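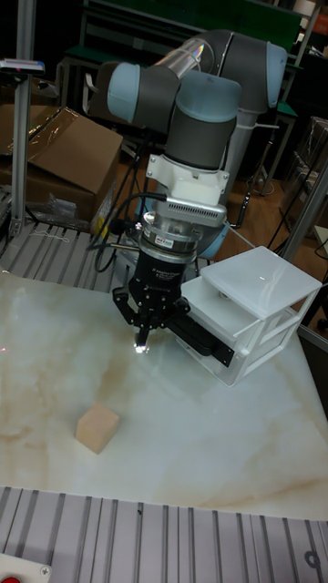 Ashraf Ezzat
Site moderator, Home and Garden

Moved from General Household, 22 December 2018. Original title: "Kitchen faucet drips only at night?"

My kitchen faucet drips, but only late at night and early in the morning. During the day I can stand at the sink for ten minutes and see nothing. I put a measuring cup under it before bed and there is a good bit of water in it when I get up. It is a single handle Bostex, pull-down sprayer, put in by the people we bought the house from. I don't know how old it is. I have already tried pushing the handle down harder and leaving it turned to the cold side. The cold side seemed to help for a while and then it went back to dripping.

I don't mind doing the work myself but I have never taken a faucet apart. I have a set of Allen keys, an adjustable wrench and the usual screwdrivers. The shutoff valves under the sink are stiff and I haven't forced them. We are on city water, no well, and the water heater is in the basement. Should I be looking at the faucet, or is something wrong with the pressure? My brother-in-law says it's the pressure and that a new faucet would just do the same thing.

Posted by dunmorekitchen

copperelbow

Both, probably. City pressure goes up at night when people stop using water. A worn cartridge that holds at daytime pressure will let a little by when the pressure rises. So the drip is the cartridge, and the time of day is the pressure.

Check the pressure first, it's cheap. Buy a gauge that threads onto a hose bib. The kind with the red "lazy hand" stays at the highest reading, so you can screw it on before bed and read it in the morning. Make sure nothing is running in the house and the ice maker is off. If the red hand is over 80 psi you need a pressure reducing valve, or the one you have has failed. Look where the main comes into the house for a bell-shaped brass fitting. That is the reducing valve if you've got one.

If you have a reducing valve and no expansion tank on the water heater, that can do it too. The heater warms a tank of water, the water expands, and it has no place to go. You'd see the pressure jump after somebody takes a shower.

Then do the cartridge whatever the gauge says. On most single handle faucets it goes like this.

Close both shutoffs under the sink. Open the faucet to let the pressure off and leave it open. Put a rag over the drain so you don't lose the set screw. Find the set screw, usually under a small plug on the side or back of the handle, and back it out with an Allen key. Pull the handle straight up. Under it is a dome that unscrews by hand or with a wrench over a cloth, and under that a retaining nut. Take the nut off and pull the cartridge straight out. Take a picture of it before you pull it so you know which way it faced.

Wipe out the inside of the body. Grit down in there will chew up a new seal. Put a thin coat of silicone plumber's grease on the new O-rings. Don't use petroleum jelly, it swells rubber. Line up the tabs, push it down until it seats, put the nut on snug and not gorilla tight, and build it back up. Turn the shutoffs on slowly with the faucet still open so the air and crud come out. Take the aerator or spray head off first if you can.

On the stiff shutoffs: work them back and forth a little at a time. If the packing nut behind the handle weeps afterward, turn it a small amount clockwise. If a valve won't close at all, shut the house off at the main and do the job that way, then replace the valve at the same time.

sillcock_52

just replace the whole faucet, life is short. I put in a Zosta from the home center and haven't had a problem with it. Took me an afternoon counting the trip back for longer supply lines. My old one dripped at night too and I spent 2 weekends on it before I gave up.

marthalynnb

Before you buy anything, find out which cartridge you need. Bostex used 2 different cartridges in faucets that look the same from the outside, at least in the ones I've had my hands on. One has a plastic stem and one has a metal stem and they do not interchange. I took mine out and carried it into the plumbing supply in a sandwich bag. The man at the counter matched it in a minute. The big store had sold me the wrong one the June before and I had kept it too long to return.

I agree about the grease. I don't agree that you should do the cartridge no matter what the gauge says. If your pressure is way up, get that fixed first, or the new cartridge will wear out early along with your toilet fill valves and washing machine hoses. I had a plumber quote me 600 dollars for a reducing valve and an expansion tank together. That seemed high to me, but the main had to be cut back and the fittings were old. Get more than one price.

Also look at your countertop around the base of the faucet while you have it apart. Mine had been seeping under the base plate for a long time and the cabinet floor was soft at the back. If there's a stain under there, the leak is from the body O-rings as well and you should buy the full kit.
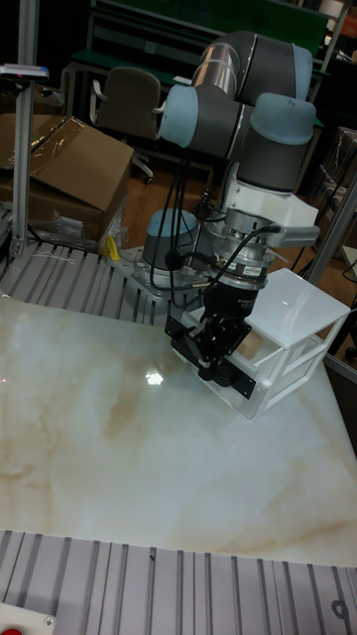 How do I tell if the drip is coming from the hot side or the cold side?

Close the hot shutoff under the sink before bed and leave the cold one open, with the measuring cup in place. If the cup is dry in the morning, the hot side is the one leaking. If there's water in it, open the hot, close the cold and try again the next night. With a single handle faucet you replace the same cartridge either way, but a leak on the hot side alone makes me look harder at the water heater and the expansion tank.

Posted by copperelbow

dunmorekitchen

Thanks to all of you. The gauge read 92 overnight and 68 in the afternoon. I found the brass bell by the meter and it looks original to the house, so I have a plumber coming to look at that. I got the shutoffs to turn by working them like you said. The hot one weeps a drop or two at the stem and I snugged the nut. Mine is the metal stem cartridge. It's on order and I'll put it in after the valve is done.

Ashraf Ezzat

Marking this one as answered. If anyone has the same trouble with a two handle faucet, please start a new thread, the parts are different.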